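Subject: Re: [nutthorpe-cooks] Seasoning carbon steel, again
From: Necati Eren
To: the Nutthorpe cooking list

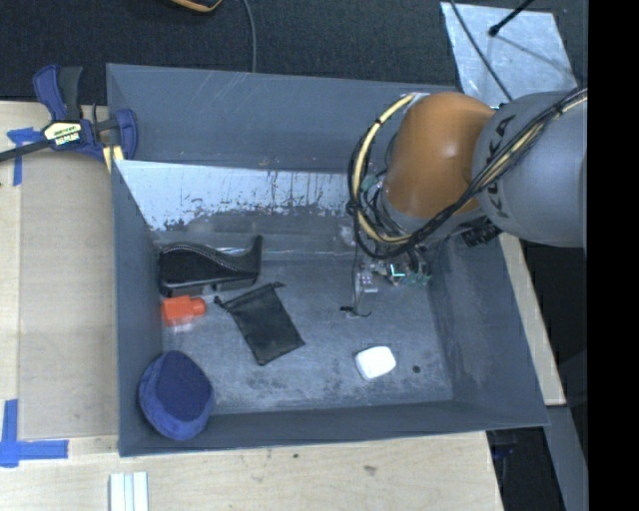
I have read the whole thread on seasoning, all 89 messages of it, and I have opinions, as those of you who sat next to me at the April potluck already know. Most of the trouble people report comes down to too much oil. You wipe it on, you think you've wiped it off, and then it creeps downhill in the oven and bakes into whatever shape gravity likes. The sloped panel inside the big grey bin, bright silvery white on top and breaking up into ragged dark drips and streaks along its lower edge, is very much the look my first pan had after a long afternoon of following instructions from a man on the radio. I was proud of that pan for an evening. Then I fried an egg in it and had to eat the egg with a paint scraper.

To answer the earlier message point by point, with apologies to those who read their mail newest first:

> I bought the Flovon 11 inch skillet on this list's advice and
> followed the booklet. Three coats of flaxseed oil, an hour each.
> It looked like a piano when it came out. Two weeks later it is
> coming off in flakes the size of fish food.

Yes. That's flaxseed. It makes a gorgeous finish and on every pan I've owned it has let go the first time something interesting happened. I know there are flaxseed people here and I know they will write to me privately, as they did last year, at length. Use whatever plain cooking oil is by the stove. Canola is fine. Grapeseed is fine if you like paying more. I've used lard and the pan was good but the house smelled like a county fair until the weekend.

> Do I have to strip it all the way down and start over? My sister
> says yes. My sister also says never to use soap, and she has
> never in her life cooked anything but pasta.

You don't have to strip it. Scrub off what wants to come off with salt and a rag, or with steel wool if it's being stubborn, and leave what's holding on. Dry it on a burner. Then rub in a little oil, and then rub it out again as if you had put it there by mistake and your landlord was on the stairs. It should look dry. If it looks at all shiny before it goes in the oven, get a clean cloth and go again. Upside down, hot oven, one hour, let it cool in there with the door shut. One coat, maybe 2 if you're the nervous type. After that go and cook something fatty.

As for your sister, a bit of dish soap is fine. The old soaps had lye in them, and that's where the rule came from, and the rule has outlived the soap by a good many years. What you can't do is leave the pan in the sink overnight, or put it in the dishwasher, or lend it to my brother-in-law.

> Also is it normal for it to be patchy? Mine is brown in the
> middle, black on one side and sort of blue near the handle. It
> looks diseased.

Perfectly normal. It'll be patchy for months, and then one day you'll notice it's mostly black and you won't be able to say when it happened. Tomatoes will set you back a bit. So will wine, lemon, and anything my wife calls "a quick deglaze." You'll get a grey spot, you'll be sad, you'll make bacon, and the spot will go away. The blue near the handle is just the steel getting hot. I've grown fond of mine.

The people in the magazine photos have pans like black glass because those pans have been wiped with oil thirty seconds before the picture. Mine looks like a map of a country with border disputes. Eggs slide on it all the same, provided I let the pan heat up first and don't poke at them. I do poke at them, most mornings, and then I blame the pan.

> Would it be easier to just get cast iron?

Easier on whom? I had my grandmother's skillet for years, the big Rarkside one with the pour lip that pours onto the counter. It's a fine thing and it weighs as much as a dog. I gave it to my nephew when he moved into his first apartment, and he uses it to hold the bathroom window open. I don't bring it up at holidays. The carbon steel I can lift with one hand while holding a spatula in the other, and at my age that settles it. If you like a heavy pan and have the wrists for it, go ahead. The care is the same, and so are the arguments.

A couple of leftovers from further up the thread. Whoever asked about the factory wax: it has to come off before you do anything, and it takes more scrubbing than the booklet lets on. Very hot water, soap, a rough brush, and do it in two rounds. If the water beads up, there's still wax. I skipped this step once, in a hurry, and set off every smoke alarm in the building, plus one I'd never known we had.

And to the person who asked if a pan can be too old to save, I don't believe so, short of a crack or real pitting. There's a cookbook in the Nutthorpe library, dated 1804, whose author tells you to scour a rusted pan with sand and sweet fat and "not be sparing of the arm." I tried it with sand from the kids' sandbox. I don't recommend that sand. The arm part holds up.

If anybody wants to bring a sad pan to the next potluck, I'll bring the steel wool and a rag and we can ruin my shirt together. I'm also bringing the lentil thing again. Those who had comments about the lentil thing last time are welcome to bring something themselves.

Necati

P.S. The list is still sending me everything twice, once as Eren and once as N. Eren. I enjoy the company but please, whoever has the password, drop one of us.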